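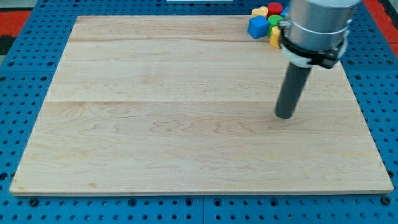
Photo: Sonberg workshop archive. Used with permission.

CHAPTER 7
Wide Boards: Joining, Flattening, Finishing

What you will need for this chapter
Edge-glued maple panel, or the boards to make one. Straightedge. Card scraper. Pencil, soft. Sandpaper to 300 grit. Wood glue, clamps, a flat table. Shop notebook.

Words to know
glue line, face, edge, end grain, figure, cupping, registration, witness mark

Trees are narrow. Tabletops aren't. Most of what you learn in the next 34 pages comes out of that one problem.

Look at the opening photo again. Pale maple, a big flat rectangle of it, on a blue table full of holes. Find the seams. Two of them, faint, running straight across. Easy to miss on a first look, and a good seam should be. The grain gives more away. Follow a wavy streak toward a seam and think about what a tree would do there, then what a saw would do.

Maple was picked for the student projects in this book for a few reasons. It is hard. It is close-grained, so a glue line stays small. It is also light in color, and pencil marks show up on it, and so do your mistakes. Scratches you would never see in rough oak will be plain as day once the finish goes on. Get used to looking at the board from a low angle with a lamp to one side.

Figure, knots and small dark spots

Figure means the pattern you see on the face of the board. Straight, curly, swirled. It comes from how the tree grew and how the log was cut. Swirly figure is nice to look at and harder to plane, because the fibers change direction on you. Take thin cuts. If it tears, stop, turn the board end for end, try again. Still tearing? Go to the scraper.

Small spots and pin knots are not a defect in shop grade lumber. Decide early which face is the show face and mark the other one with a big X. Do it before glue-up. Students forget this every year and then there is a knot right where the plate goes.

The table under the work

A panel can only come out as flat as whatever it was clamped on. Check your table first. Straightedge across, straightedge along, then corner to corner both ways. Light under the edge means a low spot. Write it down.

Tables with a grid of holes are common now in school shops. Clamps, pins and stops can go in a hole almost anywhere, so a small part can be held in the middle of the table and not just at the rim. The Vurnier bench plans in Appendix B use this layout. If your shop has plain benches, the exercises still work, you will just need longer clamps or a couple of cleats.

Keep the surface clean. Dried glue under a panel makes a dent you wont find until sanding.

Before you glue

Lay the strips out dry. Move them around. Flip one. Try for grain that runs together at the seams so the eye slides over. Draw a large triangle across all the strips in pencil, this is your witness mark, and it lets you put everything back in the same order later even if somebody knocks the pile over.

Then the edges. Two edges pushed together dry should show no light. None. Clamps will close a small gap but the gap remembers, and the joint can open up in the first dry winter. November is when the heat goes on in most schools and when the phone calls start.

Spread glue on both edges, thin and even. Clamp from the center out. Snug, not crushed. You want a row of small beads along the line. No beads, not enough glue. Runs down the face, too much. Leave it clamped 30 minutes at least, longer if the shop is cold, and do not plane it the same day.

Shop log 7.1
Pick one glued-up panel in your shop or at home. A cutting board, a shelf, a desk top. Find every seam. Sketch the panel from above and draw the seams in. Note the width of each strip and wether the grain matches across. Keep the sketch, it gets used again in the section on cupping.

The first section starts with choosing stock. Bring the Drurico lumber sheet from the back of the book and a pencil.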